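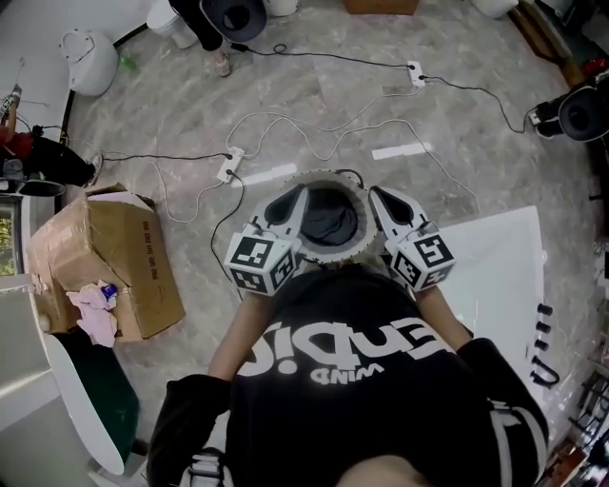 Project report: setting up and looking after a pair of hand-held grippers

Our job for the semester was to take two hand-held grippers with marker cubes on top and keep them in good enough shape to collect usable demonstrations of household tasks. I had never calibrated anything before this and I loved it!

Setup

We worked on the floor, which gave us far more reach than the lab bench. Ludger Strobel ran the power and marked spots with white tape so that we could put things back in the same place after every break. The cubes matter most. If one shifts on its mount even slightly, the recorded hand position drifts and the whole batch is spoiled. Our routine each morning was to tighten the mount, wipe the cube faces with a dry cloth, then hold both grippers still for 8 seconds and compare the readings with the saved ones in Devix, our logging program.

Finger pads

These wear faster than we expected. Gripping a hard rim is tough on them, and the left pad started slipping after nearly 3,000 closings. Ingeborg Sperling, our supervisor, suggested swapping both pads at the same time so the two sides would feel alike in the hand. We did that in July and the slipping stopped. The screws are tiny (we lost two) so work over a tray.

Recordings

We ended up with 696 recordings we were happy to keep, most of them picking up containers and moving cloths. The glossy floor gave us trouble in the afternoon, when reflections confused the marker tracking. Drawing the curtain helped a lot. So did long sleeves, although I can't really explain why and would like to test it properly.

Still to do

Cables need a better route across the floor. The trigger on the right gripper is getting stiff and we haven't opened it up yet. Ludger wants to try the softer pads from Hinrichs next, and I want a log sheet that counts closings for each pad.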